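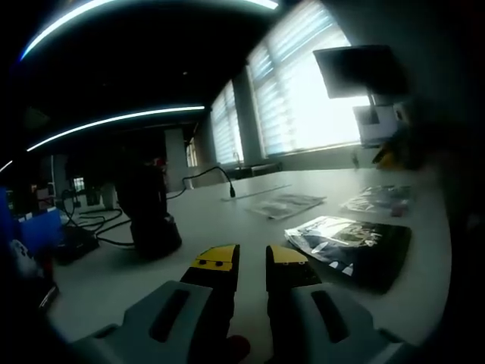
Two foil packets on the white tabletop, the navy one nearest.

Ticket 921, reply from Sayaka Hoshino

Hi Itziar, and thank you so much for being patient with us! I had a good long look at your Curkora label printer (the old Nartey driver, bless it) and the blank labels come from the darkness setting, which the August update had put back to zero. I set it to 72, restarted the queue and ran a test batch of 29, all nice and readable. If it fades again, just reply here and I'll dig further.

Status: waiting on customer

Contact Urex Support, Tukarthorpe | © Urex | Back to top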